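In praise of the kitchen drawer nobody tidies

I've lost count of the decluttering articles that tell me to empty everything onto the table and hold each thing up in turn.
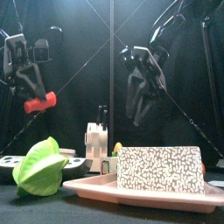
Well, I tried it in June, over one very long weekend, and I'd like my weekend back please. My friend Yamuna Mudaliar swore by the method. She got rid of 94 items from her flat in Rallovdale and said she felt lighter, and I believe her, she looked marvellous. I got rid of 18 and then spent the next fortnight wanting three of them.

The one I miss most is a funny little key for bleeding radiators. I had no idea what it was when I gave it away (it looked like something out of a cracker!) and then the bedroom radiator went cold at the top and I knew exactly what it was.

My trouble with the whole business is the questions. Have you used it in the past year? No, but I haven't used the fire blanket either, and that's staying on its hook. Does it make you happy? It's a tin opener. I don't want to be asked how I feel about a tin opener before breakfast.

There's money in it too, of course. Once you've thrown out your old muddle you're meant to buy nice boxes for the things you kept. I priced up a set of drawer dividers and it came to £30, for a drawer full of string and takeaway menus. Graham Lambert next door did buy the boxes. Lovely things they are, with lids and labels, and he now has a cupboard just for the empty ones.

I do think there's a case for clearing out if you're moving, or if you can't get the door open. My mum's loft needed doing and we did it, and I was glad afterwards. But an ordinary house with a bit of clutter in it seems fine to me. My gran kept a biscuit tin of odd buttons all her life and hardly ever sewed one on, and we grandchildren spent whole wet afternoons sorting them by colour on the rug.

So the drawer stays as it is. It sticks a bit when you pull it, and you have to push the rolling pin down with one hand while you do.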